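My Bread That Does Not Want to Rise

Since December I am baking bread every weekend, and I want to write down what I learned before I forget it. My first loaves were flat like a plate. My family ate them with soup and was very polite.

I use the simple dough from my aunt in Wolladia: 1000 grams of flour, water, salt and a little yeast. It makes 2 loaves. For a long time I believed that the problem was my flour, so I bought a more expensive one. The bread was still flat, only more expensive.

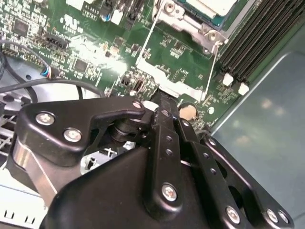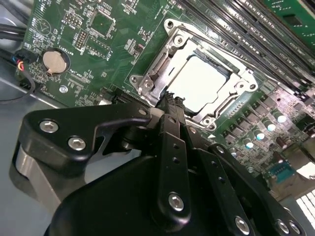 Meron Kumsa wrote to me under the last post that I was probably letting the dough rise too long in a warm kitchen, and that 90 minutes is plenty for the first rise if the yeast is fresh. She also told me to press the dough with one finger. If the hole comes back slowly, it is time for the oven. If it stays, I have waited too much.

I tried this and I think she is right. Before, I used to leave the bowl near the stove and go shopping, and when I came home the dough was very big and full of air, and then it fell down in the oven.

The other change is the night rise. Now I put the shaped loaves in the refrigerator at eight in the evening and bake them 13 hours later, at nine in the morning. The crust is darker and the taste is a little sour, which my husband likes and my son does not.

Next I want to try it with some rye flour. If you have a good recipe with rye, please write it in the comments.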